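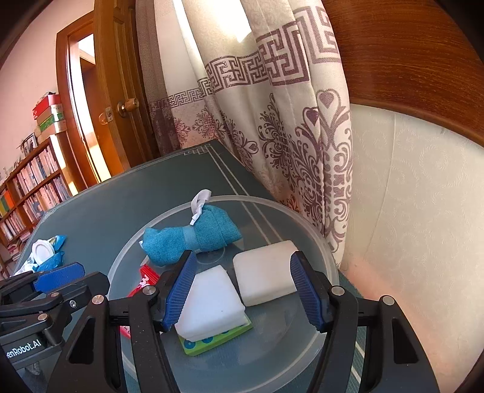 3.2 Grouping of small items on the table

Small household items were sorted on a dining table beside a curtained window in the Okstead apartment. No tray was supplied, and residents chose their own base for each group. Items were coded as grouped when they shared a base and as strays when they lay directly on the tabletop. Wrappers and loose caps were coded separately as residue.

Figure 1. A group on a translucent round lid: two white foam sponges, a striped package and a teal-blue cloth pouch. A crumpled wrapper and a white cap lie outside the lid.

Across 139 sorting rounds, 40 ended with residue still on the table. Sponges were the hardest class to code, as they may serve either as contents or as padding. Laitinen and Juntunen coded all rounds independently and settled 7 disagreements by discussion. Soft pouches were treated as single items whether or not they held anything.

Comments

P. Kragh: Was a lid counted as a base if it belonged to a container used later in the round?

Kaisu Juntunen: Yes, until it was put back on the container.

Ladan Hosseinzadeh: Table 2 seems to be missing from the text version.

This site uses cookies to remember your reading settings. Accept | Settings

Contact the Keskinen editorial office | © Keskinen 2021 | Back to top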